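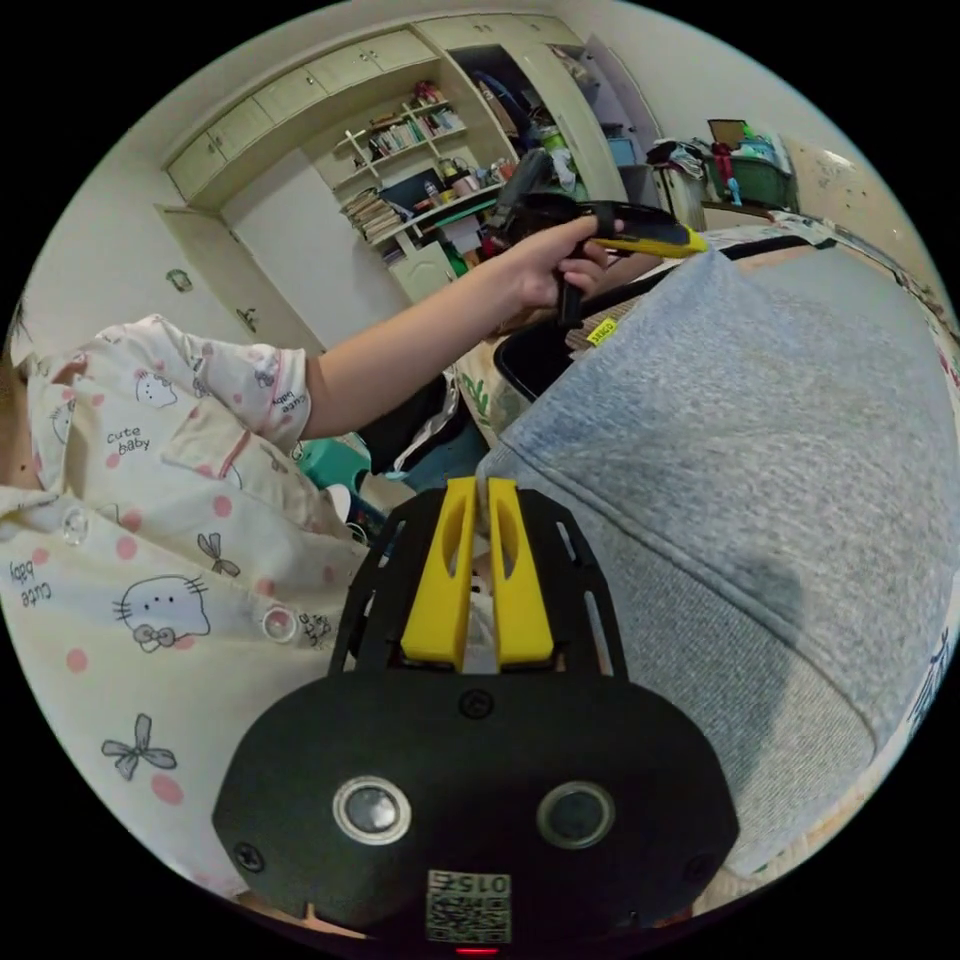 Section 4: Making the Bed and Putting Away the Blankets

Applies to the guest bedroom, and to any other bedroom in the house that has been promoted to guest bedroom for the weekend. Revised in May by Wissam Karam, who wrote the previous version and has since met the people who used it.

Read this section through once before picking anything up. It covers the knit blanket, the quilt, the cushions, the fitted sheet and the bin the spare bedding goes into. Laundry is Section 5. Curtains are not covered anywhere and should be left alone.

4.1 Before you start

You will need:

The blanket
The quilt
At least one cushion
A clean fitted sheet, already on the bed
A storage bin with a lid that fits it
A low stool, if you plan to reach the high cabinets
A clear surface as long as your arm, for folding

Allow 30 minutes the first time. After that it goes faster, mostly because you stop looking for the lid.

Note: If the sheet has a busy print, as ours do, check it in daylight. A coffee stain can live among small red and blue printed figures for months without being noticed. Run your palm over the sheet while you're at it. Crumbs don't show either.

Caution: Don't stand on the bed to reach the cabinets. The mattress is a Cudach and it is very comfortable, which makes it a terrible ladder.

4.2 Clearing the bed

1. Remove clothing. There is always one item, and it is always bunched up near the headboard. Put it in the wash or on a hanger. The chair is not a third option.

2. Remove anything stiff or flat that has been propped against the bed "for a minute." Boards, panels and trays go against the wall, on their long side, where they can't come down on a foot.

3. Move the cushions and the quilt to the window end. They can wait there together while you deal with the blanket.

4. Smooth the sheet from the middle outward. If a corner pops off, put it back on and then check the opposite corner, which has now popped off too.

Note: A padded headboard collects marks. Wipe a light-colored one with a damp cloth now, before the bedding goes back. Most marks come off. The rest are covered by cushions, and a guest who moves the cushions to inspect the headboard was never going to be happy here anyway.

4.3 Folding the knit blanket

Knit blankets stretch. They also slide, and a big one will go over the side of a bed under its own weight while you are admiring the half you already folded. Work slowly and keep most of it on the mattress.

1. Lay the blanket out with any seam facing up. You can use the seam as a guide, provided you understand that it won't stay straight.

2. Take hold of one end close to the edge. Grip the fabric, all layers of it. Pinching a single loop of yarn is how blankets get those long sad threads.

3. Bring that end across to meet the far end. Let the blanket drape as you carry it and don't pull it tight. A knit pulled tight will fold beautifully and then shrink back into a different shape as soon as you let go.
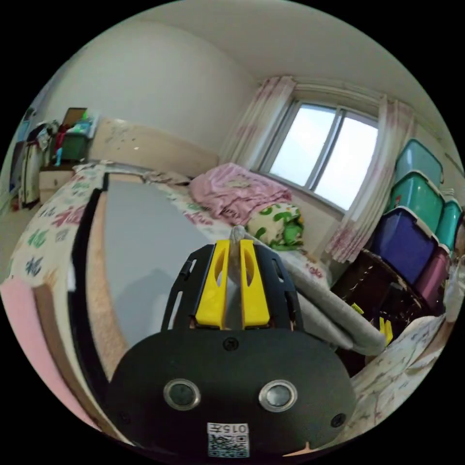
4. Press the thick part of the fold down with your forearm. This pushes the air out. Skip it and you'll have a handsome roll that is twice as fat as the bin.

5. Fold in half again in the same direction. You should now have a long strip.

6. Fold the strip in thirds. If you get to the end and have a flap left over, tuck it under. We don't unfold for flaps.

7. Turn the whole thing over so that the smooth fold faces you.

Caution: Zippers, rings, watch buckles and rough fingernails all catch on knit. So do cats. Remove whichever of these you can.

If two people are folding, agree beforehand on who is walking toward whom. The usual method, in which both walk, then both stop and apologize, adds several minutes and has been known to produce a twist. The person with the longer arms should stand still. Children may help, and in fact enjoy it, but should be given the end that matters less -- they'll figure out which one that is by age eight or so.

4.4 The quilt

The quilt is easier than the blanket and tends to be smug about it.

1. Fold it in half lengthwise, pattern side out.

2. Fold it in half again, then once across.

3. If it is staying out, place it at the foot of the bed. If it is going away for the summer, air it over a rail for an afternoon first.

Note: Don't use vacuum bags on the quilt. We tried it. The quilt came out in October flat as a tortilla and took until Christmas to forgive us.

4.5 Cushions

One cushion looks deliberate. Two look generous. Beyond that, someone has to find a place to put them every night, and that place is the floor.

Stand the cushion on its edge or lay it flat. Do not chop it in the middle with the side of your hand. A cousin on the Koster side of the family does this to every cushion she meets, and it has made her no friends among the cushions.

4.6 Filling the storage bin

1. Check that the bin is empty and dry. Wipe it out if it has been used for anything other than bedding. (It has.)

2. Put the heaviest item in first. Fold facing up, loose ends down.

3. Add one bar of unscented soap in a sock. The lavender sachets from Stemel are nicer, but guests with allergies have complained and Section 5 now bans them.

4. Close the lid. It should click on both sides. If it clicks on one side only, take out the top item and go back to 4.3, step 4.

5. Make sure the tag on the bin is still readable. A bin whose tag can't be read gets opened every time anyone wants anything.

6. Store low if the bin is heavy, high if it isn't.

Caution: When lifting a bin into a high cabinet, have a second person hold the stool. Plastic stools are light, which is lovely right up to the moment you need one to stay put. Keep loose cloths off the seat and off the floor around it.

Note: The cabinets at the top of the wall look deep. They are deep enough for pillows and for very thin bins. Measure the cabinet before you climb, then measure the bin, and write both down.

4.7 Common problems

The blanket won't fit in the bin.
There is air in it. Refold and press. If it still won't fit, try the bin from the hall closet, which came from Skerkska and is a little wider than it looks.

The blanket is longer on one side than the other.
It was hung up to dry. Lay it flat, pat it toward square, and leave it overnight.

The fold comes undone as soon as I put it down.
You folded it loose ends up. Turn it over.

I can't find the lid.
It is under the bed or standing behind the door. If it is in neither place, it's under another bin, supporting it, and you will have to decide how badly you need it.

Someone is still in pajamas and says they're helping.
Pajamas are fine. Sleeves should be pushed up past the wrist when handling knit, and buttons done up so they don't snag.

The bed looks worse than before I started.
Normal at the end of 4.2. If you have reached 4.6, pull the sheet tight once more and put the quilt back on top. It covers a lot.

4.8 Once a season

Take the knit blanket out, shake it, and refold it along different lines so the creases don't settle. Swap the soap. Check the stool's feet for cracks. Then put everything back as described in 4.6, and leave the lid where the next person can find it.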